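The Room at Neverness

By the second week of July the Politis Robotics Club had stopped calling it the simulation and started calling it Neverness, after a grandmother's word for any place you could visit but not get to. The grandmother belonged to Styliani Rallis, who was fifteen and new, and who had only come along that first afternoon to get out of the heat (the library basement had the one good air conditioner in town, and it rattled like a bus).

She had expected robots. What she got was a folding chair, a bag of pretzels going around, and a screen with a room on it. There was a window with blue sky behind it, and a little lamp on a cloth-covered table, and a painting that she liked right away without being able to say why. In the middle of all this stood the robot, which was really just two arms and a white shell, and which belonged to whoever had the controls.

"Does the sun ever go down in there?" she asked.

"We never checked," said Mr. Haddon, who taught shop in the winter and had the kind of voice that made you want to finish your sandwich. "Take the left arm. See how she feels."

It felt terrible. It felt like trying to butter toast with a rake. She sent the arm up when she meant forward, and forward when she meant nothing at all, and she bumped the desk so many times that somebody's little brother, who was there for the pretzels, began to hum a drumroll whenever she came near it. But Mr. Haddon only wrote her score on the whiteboard, 9 out of a possible 600, and drew a small star next to it, and said that his own first score had been lower and that he had been a grown man with a mortgage.

So she came back. She came back the next afternoon and the one after that, and all through July, with her hair tied up and her shoes off under the table, and her mother began to pack two sandwiches, one for the basement and one for the walk home. She learned to stop before she was sure, and to look twice. She learned that the fingers were longer than you thought they were, and that if you held your breath you steered worse.

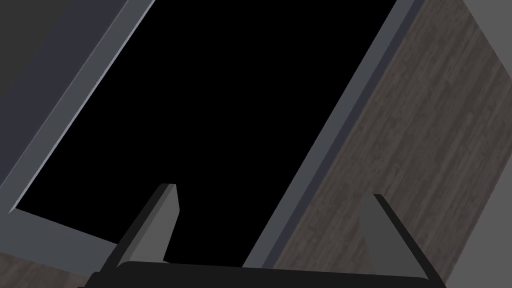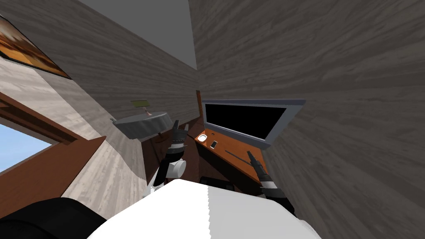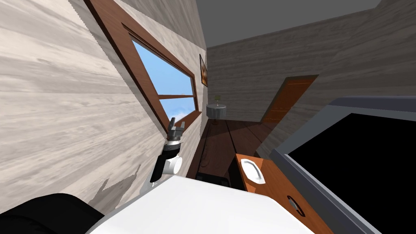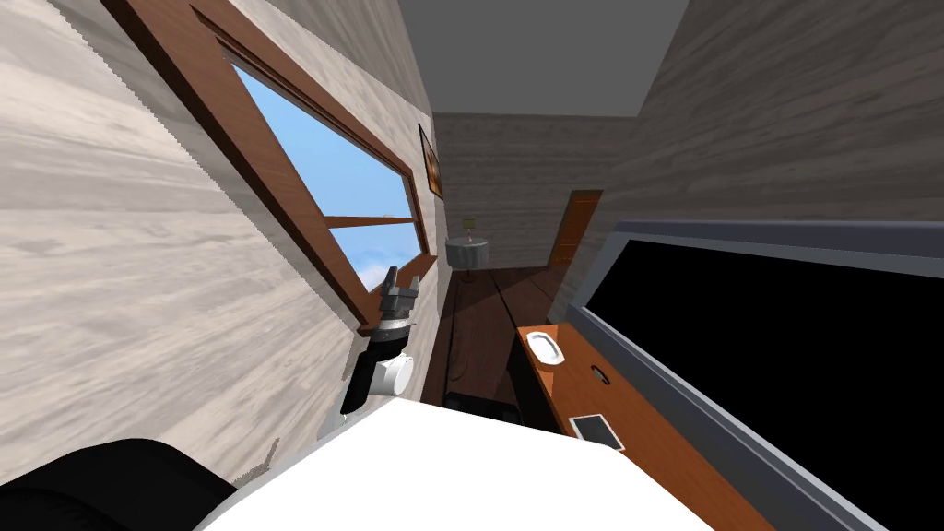

The room at Neverness, with a gripper in every view and the window in the last three.

The Lorex Cup was run over the internet, each club in its own basement or cafeteria or garage, and the team to worry about was Mindex, who had won it twice and had matching jackets. Styliani did not have a jacket. She had her cousin's sweatshirt with the cuffs chewed, and a cold soda she was too nervous to open.

"You know that room better than you know your own kitchen," Mr. Haddon told her, and she thought about it and found that it was so. At home she could never have told you where the good scissors were. But she could have walked through Neverness in the dark, from the round table to the desk to the door, if only there had been some way of walking in it.

They gave her the last turn. She brought the left arm up slowly, so slowly that the little brother forgot to hum, and let it rest near the window a moment while she made up her mind. The air conditioner rattled. Somebody was gripping the back of her chair. Then she went on with it, a bit at a time, the way you would carry a full bowl of soup to a person you were fond of.

The score came up on the big screen: 391. Mindex beat them by exactly 100, and everybody in the basement yelled as though it had been the other way around - even the librarian, who had come down to ask them to keep their voices low.

Afterward, when the chairs were stacked and the pretzel bag had been shaken out over the sink, Styliani asked if she could leave the room up for a minute longer. Mr. Haddon said sure, he had to find his keys anyway. She sat down on the floor in front of the screen, opened her soda at last, and watched the sky in the window to see if it would ever get dark.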